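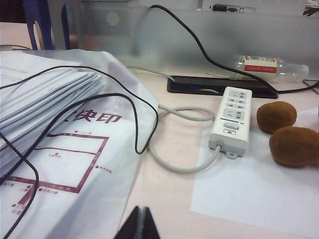
Papeles, sobres y bolsas: cómo poner orden en el escritorio de casa

El papel se acumula más deprisa que cualquier otra cosa en una casa. Entra por el buzón, por el trabajo, por el colegio, y acaba en la primera superficie libre. Estos consejos sirven para un escritorio normal, sin muebles especiales.

Vaciar primero

Retire todo lo que haya sobre la mesa y póngalo en el suelo o en la cama. Limpie el tablero con un paño de microfibra apenas humedecido y unas gotas de jabón neutro. Para las marcas de bolígrafo, alcohol de farmacia en un algodón, probando antes en una esquina. En madera barnizada no use alcohol.

Separar el papel

Haga cuatro montones: pagar o contestar, guardar, destruir y reciclar. Abra los sobres de pie, junto al cubo, y tire el sobre en el momento. Si tiene ventanilla de plástico, arránquela antes de echarlo al contenedor azul.

Los recibos impresos en papel térmico se borran con el tiempo. Fotocopie los que correspondan a una garantía y grape la copia al manual del aparato. No los plastifique con calor, se ponen negros.

Sobres que se pegan solos

En verano, los sobres engomados se cierran por la humedad. Guárdelos de canto, con la solapa abierta, en una caja con tapa. Si ya se han pegado, métalos una hora en el congelador y pase un cuchillo sin filo por debajo de la solapa. Con los autoadhesivos funciona unas veces sí y otras no.

Bolsas de plástico

Las bolsas resistentes de las tiendas valen para llevar documentos un día de lluvia, pero no para archivarlos. El plástico retiene la humedad y algunas tintas manchan el papel. Para aprovecharlas, dóblelas a lo largo en tres y enróllelas. Caben bastantes en una caja de zapatos.

Archivar

Una carpeta de acordeón de 17 separadores es suficiente para una familia. Yo uso una Lindham de cartón que me costó menos que las de plástico y aguanta mejor de pie. Las etiquetas, a lápiz el primer año, hasta ver qué categorías se usan de verdad.

Para lo que debe conservarse varios años, cajas de archivo en la parte alta del armario, nunca en el trastero si hay humedad. Escriba el contenido en el lateral corto y meta una bolsita de gel de sílice.

Mantenimiento

Diez minutos el domingo por la tarde. Se vacía la bandeja de entrada, se paga lo pendiente y se baja el reciclaje. En abril conviene revisar la carpeta completa, antes de preparar la declaración.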